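Planner won't pick through a clear lid, depth is rubbish
July 29, 2022

flellon_bench wrote:
Evening all. I'm on Rees 4 with the Alari depth plugin, trying to get red cubes out of a clear bin and into the blue tray.
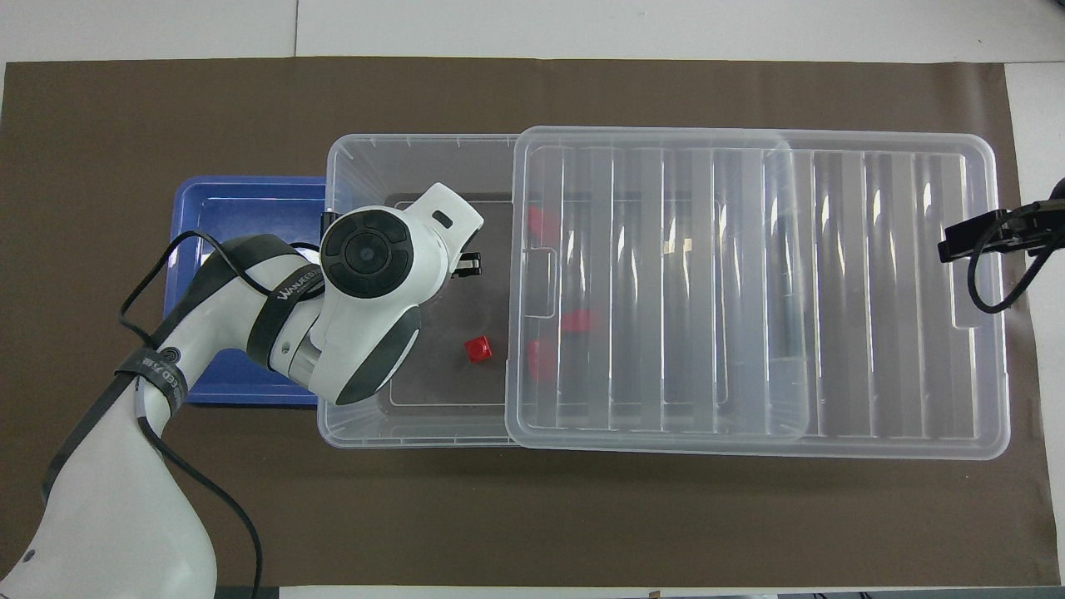 Anything under the open part segments lovely. Under the ribbed bit the mask breaks into bits and the grasp planner throws the lot out. I've got 587 logged frames and nearly 20 percent have no usable depth there at all. Do I retrain or filter harder?

illa_mk2 wrote:
Neither! Put the lid in as a collision object and have the planner shove it along first. Why plan grasps through plastic you can't reach through?

tofu_tim wrote:
Disagree a bit, you still want to know what's under there before you go shoving. Colour mask first, ignore depth, then replan once it's open.

illa_mk2 wrote:
Fair, but his mask is in bits as well.

flellon_bench wrote:
True (sob). Median over 14 frames helps the mask a little. Will try the lid as an object tomorrow and post the config.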